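Plastic hangers leave bumps in the shoulders of knit shirts

Posted in Clothing Care, 10/6/21

I have a closet rod with 64 inches of usable length and nearly everything on it is knit: cotton polos, merino sweaters, a few rayon blend tops. After a week or two on the rod, most of the sweaters develop a raised point at each shoulder, near the sleeve seam. The polos do it less. The rayon tops do it and also get longer.

The hangers are the ordinary one-piece plastic kind. I wash at 90 degrees Fahrenheit, spin at 1000 rpm, and put the shirts on hangers straight from the washer. Is the problem the hanger, the washing, or the fabric? And is there a way to get the bumps out without washing again?

Omen

Posted by Vamau

It is mostly the hanging wet, and partly the width of the hanger.

A knit is made of loops, and the loops can change shape under load much more than the threads of a woven shirt can. Water adds load. A sweater that comes out of a 1000 rpm spin still holds a good deal of water, and all of that weight is carried by the small area where the fabric crosses the hanger. As the sweater dries, the loops set in the stretched position. Rayon loses strength when wet, so it stretches further than cotton does. 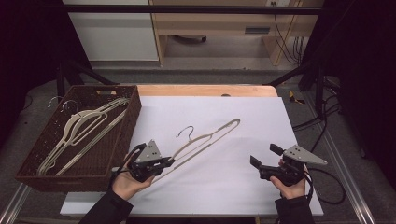 Width is the second factor. Lay the garment face up on a flat surface, smooth it without pulling, and measure straight across the back from one shoulder seam to the other. The ends of the hanger should stop a half inch to an inch inside each seam. If they go past the seam, the tip pushes into the top of the sleeve and makes the point you describe. A beige plastic hanger like mine is easier to check against a sheet of white paper big enough to cover most of the table: mark both ends in pencil, take the hanger away, and measure between the marks. Do the same with one of each type you own, because hangers bought as a set may match while the ones that came with clothes usually do not.

For drying, use a rack or a towel on a flat surface. Turn the sweater over once when the top side feels dry. Polos can go on a hanger wet if the hanger is the right width and the collar is buttoned. Sweaters should not be on a hanger at all, wet or dry, if you have shelf space.

To remove existing bumps:

Dampen the spot with a clean spray bottle. It should be damp to the touch and no more.
Lay the shoulder flat and push the fabric back toward its center with your fingers, working from all sides.
Hold a steam iron an inch above the fabric for a few seconds. Do not set it down.
Leave it flat until it is fully dry.

Merino will usually recover completely. Cotton mostly recovers. Rayon that has grown in length may not come back, although washing it and drying it flat will sometimes recover part of it.

Posted by Kırmızıgül

just fold them. I quit hanging sweaters and have no bumps now

Posted by Gidavix

Agree with the above on drying flat. If you must hang a sweater, fold it in half lengthwise so the sleeves line up, lay the hanger on it with the hook at the armpit, then fold the body over one arm of the hanger and the sleeves over the other. The weight is spread along the whole length of the hanger and nothing presses on the shoulder. It does take up more rod space per garment, and with 64 inches that may matter to you.

Also look at the spin setting. A higher speed leaves less water in a cotton polo, but I would not use it on merino or rayon. For those I keep the spin low and roll the garment in a dry towel afterward, pressing down along the roll without twisting.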